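Subject: Re: [smallfood] Commissary agreement for a trailer, what do they want to see?
From: Idalina Matos
To: smallfood list

Hello everybody, and a special hello to the folks at Gündoğdu Pickles, whose message I read on my phone in the walk-in cooler and have been answering in my head ever since.

On Saturday, Gündoğdu Pickles wrote:
> Hi all. We've sold jars at the market for a while and now we've bought a
> used trailer so we can do hot sandwiches with our own pickles on them.
> The county says we need a "base of operations" before they will even
> schedule the trailer inspection. We have a kitchen we rent by the hour in
> Flostthorpe, but the owner has never signed a commissary agreement for
> anyone and is nervous about it. Can we write one ourselves? What has to
> be in it? Also, does it matter that the kitchen is in Flostthorpe and
> we'd mostly be parked in Zirholm? We would love to be open by the end
> of September but I'm starting to think that's a dream.
>
> Thanks in advance, and sorry for so many questions at once.

First of all, congratulations on the trailer! I remember the day we brought ours home and my husband backed it straight into the mailbox. And please don't apologize for the questions. This list got me through my first year, when I didn't know a plan review from a hole in the ground, and I'm happy to pass some of that along.

Let me say before I go on that I'm a soup lady and not a lawyer, and that every county seems to have its own ideas. What follows is how it went for us in Zirholm. Call and check before you spend any money on my say-so.

Can you write the agreement yourselves? We did. When I asked at the counter they handed me a one-page form with big blank boxes, and the inspector told me later that she would take a typed letter just as happily, as long as the same information was in it. If your kitchen owner is nervous, I'd start with the form, even if you end up attaching a letter. People seem to relax when the thing in front of them has a county seal on it. Our owner thought she was promising to be responsible for everything we cooked. Once she read it through and saw that she was only saying we had permission to use her place, and for what, she signed it right there on the prep table.

Now for what goes in it. I'm going to number these the way I'd tackle them.

1. Who and where

The legal name of your business has to match your permit application letter for letter. I mean it. Ours said "Matos Soups" on one and "Matos Soup Company" on the other, and it cost us a second trip. Put the kitchen's own permit number on there too, and look at when it expires. If the owner's permit runs out in the middle of your season, the county will want a fresh copy, and you'd much rather hear that from your own calendar than from an inspector at your window at lunchtime.

2. What you're allowed to use

Spell it out: the three-compartment sink, the prep tables, the cooler, dry storage, the mop sink. We had a good long back-and-forth over cooler space. The first draft just said "refrigeration as available," and the reviewer circled it and asked, available to whom? So now ours says we have 2 shelves in the walk-in, labeled with our name, and 4 feet of dry shelving along the back. You don't have to measure with a ruler, but give them something they could come and look at.

3. Hours

Your rent-by-the-hour arrangement may be the sticky part. In Zirholm they want the trailer to be serviced at the base on every day it operates, so they'll ask whether you can really get into the kitchen both before and after. Our agreement gives us 9 hours a week at set times, plus a key for the evening cleanup. If your owner uses one of those booking systems (ours is on Pendulo, which I grumble about but have gotten used to), print out a sample week with your bookings showing and staple it to the back. The reviewer liked that very much.

4. Water in and water out

Say where you fill the fresh water tank and where you empty the waste tank, and be specific. "At the kitchen" was not enough for ours. They wanted to know that the fill hose was food grade and hung up off the floor, and that the wastewater went into a proper sewer connection and never, ever the storm drain in the parking lot. If your Flostthorpe kitchen doesn't have a place to dump a waste tank, find that out this week. A good many kitchens that are perfect for making jars don't, and you may need a separate letter from somebody who does have one.

5. Overnight parking

They asked us where the trailer sleeps. If it's going to be in your driveway, check with the city as well, as that's a zoning matter and the health people won't look into it for you. We park at the kitchen and pay a little extra for it. I put that in the agreement too, in its own paragraph.

6. Paperwork

Keep a copy of everything in the trailer and another set at home or at the office, standing upright in a desk organizer where you can put your hand on it. I keep the agreement by itself and the temperature logs and receipts separately. When the inspector asks for the agreement she wants the agreement, and she does not want to watch you page through a month of cooler readings to get to it. 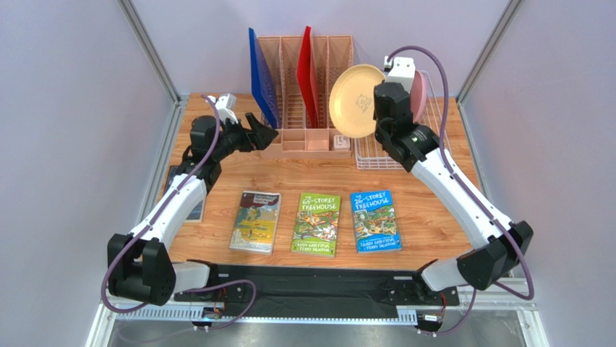

7. The inspection itself

Bring the trailer with the tanks filled, the water heater on and the cooler already down to temperature. Turn things on well before your appointment. Our first appointment was over quickly and not in a good way, as the hot water at the hand sink was still lukewarm when she put the thermometer under it. She was very nice about it, but we had to go back in line, and the next opening was 13 days later. I cried a little and then made a big pot of caldo verde, and we passed the second time.

8. The menu

You mentioned hot sandwiches with your own pickles. Please ask about the pickles separately! You're already approved to sell them in jars, but serving them out of an open container on a trailer was treated as a different matter for a friend of mine who does relishes. She had to show where they were made and how they were held cold once the jar was opened. It wasn't hard, it was just one more page, and she'd have been glad to know it going in.

As for Flostthorpe and Zirholm, we know a couple of trucks that cook on one side of the line and sell on the other. What they told me is that the kitchen has to be permitted by whoever covers Flostthorpe, the trailer has to be permitted where you sell, and the Zirholm office will want a copy of the kitchen's latest inspection report. Ask how far away your base is allowed to be. I've heard different answers to that and I don't want to give you a wrong one.

And about September: I wouldn't give up on it yet. The part that takes the longest is waiting for the plan review, so send your drawings and your equipment list in as soon as you can, and work on the agreement while they're sitting in the pile. I'd hold off on announcing an opening day, though. We printed flyers too early and I'm still using the backs of them for grocery lists.

If it would help, I'm glad to send you our agreement with the rent blacked out. Write to me off list so we don't clog up everyone's mail with attachments. And if your kitchen owner would like to talk to ours, I can ask her. She's fond of the phone and I think she'd enjoy being the experienced one for a change.

Does anyone else on here have a base outside of Zirholm? I'd like to know if the mileage question ever got a straight answer.

Warmly, and with soup on the stove,
Idalina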